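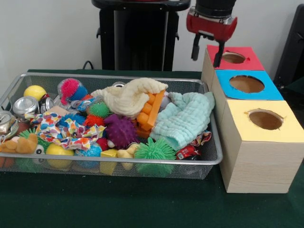

Re: [toy-room] Sorting boxes for the children's corner

From: Eoin Scanlon
To: toy-room list
Time: 21:40

Dear all,

Thank you for the many answers to my first message. Erdem asked several good questions and I try to reply to them under his text. Please excuse my English, I write slowly but I check it twice.

Erdem wrote:
> I like the idea of the three boxes but I have some doubts.
> 1. Why only three? At Zundeck we had five and it worked well.
> 2. Are the holes large enough? My daughter gave up with a
> bought one after two minutes, because the teddy did not go in.
> 3. What do you do with the drinks cans? I would not put them
> together with toys.
> 4. Can we make the same at home, and what does it cost?

1. Three is what fits on our table. The boxes stand side by side on the dark green cloth, and the wire basket with the mixed things must stand there also. With five I would need to put the basket on the floor, and then the small children sit down beside it and do not come back to the table. I also think that red, blue and yellow are easy names for everybody. At the Mivden playgroup we have families with six languages, and these three words they learn in the first week.

2. The holes are ovals and each one is different. The red box has the smallest job, it is for little things. The blue has a larger opening. The yellow box is the biggest of the three and I gave it the soft things and the cloths. I cut that hole by hand with a kitchen knife and it is not beautiful, the edge is a little torn. Next time I will draw the oval first with a plate and use a proper cutter. If somebody has a good way to make the edge strong, please write. I thought of fabric tape, but Eketti says it comes off after one month.

3. I understand the doubt. The crushed cans are in the basket for the older group, who sort "for playing" and "for recycling". I wash the cans at home and I feel the rim with my finger before they go in. For children under four I take all the cans out – please do the same if you borrow the set. The yellow ball can stay, it is everybody's favourite and it is too big to swallow.

4. Yes, very easily. You need three cardboard boxes, coloured paper for the tops, glue and one evening. I paid 80 crowns for the paper and the glue together, and the boxes were free from the shop. The wire basket was the expensive part, 300 crowns, but an old oven basket or a washing-up bowl is also good. Erdem, the bought sorting set which you sent me costs 1,393 crowns, so I think we can make many mistakes with cardboard before we reach this price.

One more thing about the basket. It is too full at the moment, I know. When the things lie over the rim, the children take only from the top and what is under the fabrics stays there until the end. I want to divide it into two portions and bring the second one after the break. Has anybody tried this? I would like to hear before February, when the new group starts.

I can bring the set to the next meeting if somebody has place in the car for me. I need also a few more small toys for the red box, but please nothing with batteries.

With kind regards,
Eoin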